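### 4.2 Collecting demonstrations by remote control

All demonstrations were recorded in Hadine, our simulated household, with an operator driving both arms of the robot through a pair of handheld controllers. Each controller maps to one wrist, and the trigger sets the opening of the gripper on that side. We had tried a keyboard interface in an earlier round and were delighted to leave it behind. With the controllers, a new operator could reach, turn the wrist, and back away from a shelf in one smooth motion, and the recordings show it.

Four operators took part: Amr Hegazy, Naima Salem, Joana Abreu, and Yasmine Helmy. Together they recorded 400 demonstrations across 9 household tasks. Each operator had the same short briefing and as much free practice as they wanted before recording began. We did not script the approach. If one person liked to come in from the side and another from above, we kept both, and we think the policy is richer for it.

The operator sees the views from the wrists as well as a wider view from the head. For anything long and thin, the wrist view is the one that matters. Figure 3 gives two examples from the recordings, (a) with a tapered brown rod between the fingers and (b) with the left gripper open and holding nothing.
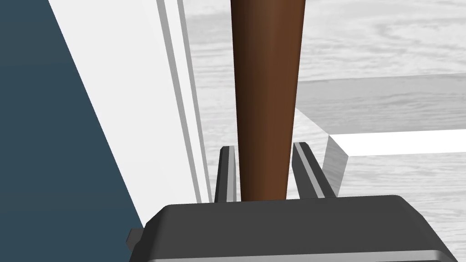

Tapered parts are a wonderful test of a demonstration system. Because the width changes along the length, a gripper opening that suits one end may be wrong at the other, and a small error in height becomes an error in grip. Our operators learned to line up the wrist first and close second. The trained policy picked up the same order of events without any extra reward or label - a result we had hoped for but did not expect to see so early in training.

We store the commanded finger opening alongside the measured one at every step. The difference between the two turned out to be a very useful signal. When the fingers meet resistance, the measured value stops changing while the command keeps going, and the policy can read this as contact even when the camera view is hard to interpret. Removing the measured value cost us 5 points of success rate on the tasks with thin parts.

The second arm needs just as much care. In many recordings one hand does the work while the other waits, and it would be easy to throw the waiting hand's data away. We kept all of it.
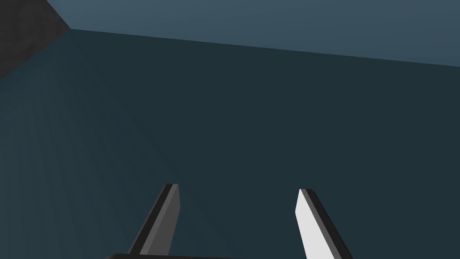
*Figure 3. Wrist views during remote control. (a) A tapered rod between the gripper fingers. (b) The left gripper, open, with no object between the fingers.*

Keeping both streams lets the policy learn when a hand should stay out of the way, and this paid off in tight spaces. An early version trained on the working hand alone often moved the other arm into furniture. With both streams, those collisions became rare, and operators watching the playback said the motion looked far more like their own.

We dropped 57 further recordings before training, mostly for lost controller tracking. Nawal Badawi reviewed each of these by replaying it in the simulator, and none are included in the total given earlier. Pauses were left in. An operator who stops to look before closing the fingers is showing the robot something too, and Section 5.1 tests how much those pauses contribute.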